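In Praise of the Book Stack

I love a monitor standing on books. I will defend it against every riser, bracket and swing arm in the catalog, and I say that as someone who once spent an entire November evening reading reviews of a bamboo riser called the Skunby.

Books are simply better at the job! You want the screen a little higher, you add a thin one. Your neck complains, you take it out again. Try that with a riser that comes in 2 heights, neither of them yours. And a thick hardcover carries weight without any fuss, which is more than I can say for the wobbly shelf I bought in Firside and gave away within the month.

People tell me it's disrespectful to the books. I don't buy it. A textbook you've finished with usually goes into a box in the closet — all 1,219 pages of it — and you forget you ever owned it. Under a monitor you see the spine every day. I have pulled one out to check something and ended up reading a whole chapter, with the screen sitting far too low until lunch.

Yes, the cables still go everywhere. A riser won't fix that either. Put the big dark volumes at the bottom, the lighter ones on top, and get on with your work.
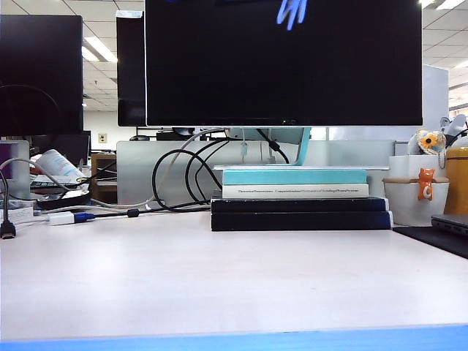
Four books under the stand, widest at the bottom.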